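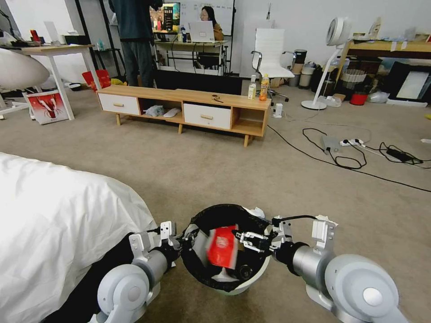

Bin by the bed - liner keeps slipping, stuff ends up on the carpet. What am I doing wrong?

Riet Van Wijk
Posted 11 Oct 2021 in Home > Cleaning and tidying

Quick one, typing this on my break so sorry for the mess.

I've got one of those round white open bins, no lid, stands on the carpet right next to the bed. Black bin bag in it. Room is a bedroom and a sitting room and a work room all at once, so everything goes in there. Tissues, snack wrappers, takeaway bags, drinks cans, plastic cups, the lot.

Three problems.

Bag slides down inside. Every time. I fold it over the rim, looks fine, next thing I drop a can in and one side has gone down and the can is between the bag and the bin. Then the bin itself gets sticky and I have to wash it in the shower.

Paper bags. The big takeaway sort. They go in and stand up on their end and then the bin is "full" when it's nowhere near full. Anything I put on top rolls off onto the floor.

Carpet. It's a pale one, sort of beige grey. Rented, so not mine, and Inddale (the letting people) are fussy about carpets. I've had one mark already from a can that wasn't as empty as I thought. Came out mostly. Don't want another.

Also the duvet hangs down that side and brushes the bin, and I'd rather it didn't. White bedding. You can imagine.

Do I need a different bin, different bags, or just a better way of doing it? Don't want a pedal bin, had one, hated the noise at night. Not much floor to spare either, there's the bed, a low telly cabinet, a desk and a couple of chairs and that's your lot.

Oh and recycling. I know I should seperate it. At the moment it all goes in one and I pick through it after, which is grim.

Thanks in advance
Riet

Bart Hendriks
Replied in Home > Cleaning and tidying

get a bin with a lid

Milan Willems
Replied in Home > Cleaning and tidying

She said no pedal bin, Bart.

Riet, had the exact same set up for years, one room, one bin, pale carpet. Bin is fine. Keep it. It's the bag and the order you do things in.

Bag first. Yours is probably too small round, or much too big. Too small and it pulls itself in the moment there's weight. Too big and there's a load of air trapped under it, so the bag sits up like a balloon and then drops when a can lands. Put your hand right in and push the bag down to the bottom all the way round before you fold it over. Then fold a good hand's width over the outside, not just a little lip. If there's slack, twist it and tie a knot in the slack bit on the outside so it grips under the rim. Takes seconds. I used to put a big elastic band round as well, the wide flat kind you get off the post. Never slipped after that.

Some people make a small hole near the bottom of the bin to let the air out. Works, but then if anything leaks through the bag it's on your carpet. I wouldn't.

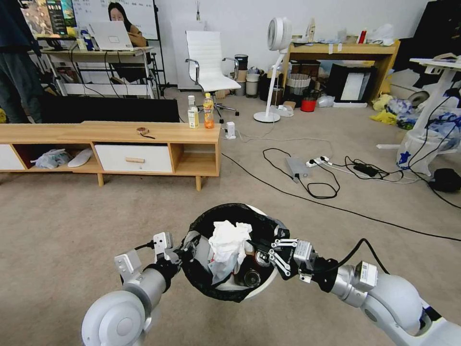 Two hands when you move it, too, one each side on the rim, over the fold. Sounds daft but if you grab one side only you're pulling the bag off the rim on the other side, and that's half your slipping right there. Hold the bag down against the plastic as you lift. Same when you bring it over to where the rubbish is, which you should do by the way. Bring the bin to the mess. Don't walk a drippy can across a pale carpet to the bin.

Paper bags: flatten before they go in. Knock the bottom out with your fist, fold in half, half again. Or the other way, use the takeaway bag AS the bag. Everything from that meal goes inside it, napkins, wrappers, lid, then roll the top down and it goes in as one lump. If it's got grease or sauce on it it can't be recycled anyway so no loss. Check with your council but mine won't take it.

Tissues last, on top. They weigh nothing and they're what falls off. If you put tissues in and then a big bag on top, they get pushed up the sides and out over the rim. Little scraps of plastic do the same, they cling to everything, hands included. Push them down in the middle.

Cans. Tip them out in the sink first. I know the sink's further. Do it anyway, then squash. I keep a folded sheet of newspaper in the bottom of the bin under the bag, and another inside the bag, for drips.

Duvet, just turn it up on that side in the morning. Or put the bin at the foot end. Mine went next to the telly cabinet in the end and after a week I'd stopped reaching for the old spot.

Milan

Teófilo Ñahui
Replied in Home > Cleaning and tidying

Agree with Milan on most of it, not the newspaper inside the bag, just goes to mush. Kitchen roll is better.

I do changeovers on holiday lets so I empty a lot of bedroom bins, will add what I can. In a hurry, so in bits.
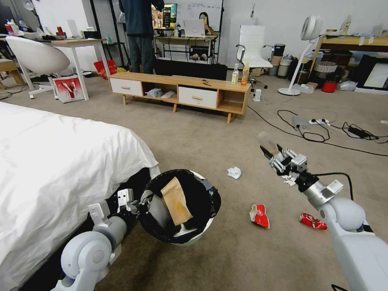
Floor first, then surfaces

Everybody starts with the table top. Start low. Pick up what's on the carpet before you tread on it, crisp packets especially, the salt and crumbs get ground in and then you're hoovering the same patch for ages. Order I go in:

Cans. They're the ones that leak. Pick up level, don't tip, sniff if not sure. Flat ones can still have a drop in the fold.

Cups and bottles. Clear plastic hides on a pale carpet, run your hand along by the bed where the sheet hangs down. Lift the bedding up and look under. I've missed so many.

Wrappers. Fold them into themselves, the shiny ones spring open again otherwise.

Tissues. Last, like Milan says.

Then whatever's on the telly cabinet. Drinks bottles with something still in them, put the caps on tight and leave, or pour away and rinse. Don't bin them full. A full bottle in a thin bag is how you get a split.

Open shelves

If your cabinet has open compartments you'll have carrier bags stuffed in there, everyone does. Good place for them to be fair. But make ONE of them the recycling bag. Clean cans and bottles go in that, the rest goes in the bin. No second bin, no extra floor, and no picking through after. Slippers and that can go in the other one. When the bag's full it goes out with you. Handles, so you've no excuse.

Bag sizes

Measure round the rim with a bit of string and lay the string flat. Half of that is the width the bag needs to be, flat, plus a bit spare for the fold. Ignore the litres on the packet, they mean next to nothing for a round bin. I buy Aerts ones for work, the black ones on a roll, bit thicker. The cheap thin ones are fine for tissues but a can ring goes straight through.

Marks on carpet

Fizzy drink: blot, cold water, blot. Don't rub. White cloth only, a coloured one can leave its own colour behind. Then a heavy book on a folded towel overnight. Tea or orange drinks same, but get on it quick. Coffee, add a tiny drop of washing up liquid to the water. Try it in a corner first if it's not your carpet. And if you do get one that won't shift, tell the letting people before they find it, goes down much better ime.

Under the bin

A round cork mat or an old tray. Cheap, and it stops that ring you get from the bin sitting in the same place. Check when you move it, the pile will be flat but it comes up with a damp cloth and a spoon.

That's all I can think of, got to go and do a checkout.

Riet Van Wijk
Replied to Teófilo Ñahui

Brilliant both, thank you. Did the string thing tonight, bags are miles too small!! No wonder. Elastic band on for now till I get bigger ones.

Carrier bag in the cabinet is so obvious I'm a bit cross with myself. Done that too.

Tray under the bin, might have one at my mum's. Will the cork go mouldy if it gets wet?

Teófilo Ñahui
Replied to Riet Van Wijk

Can do if you leave it wet. Stand it on its edge to dry. Tray's easier

Bart Hendriks
Replied to Milan Willems

you can get lids without a pedal. swing ones. just saying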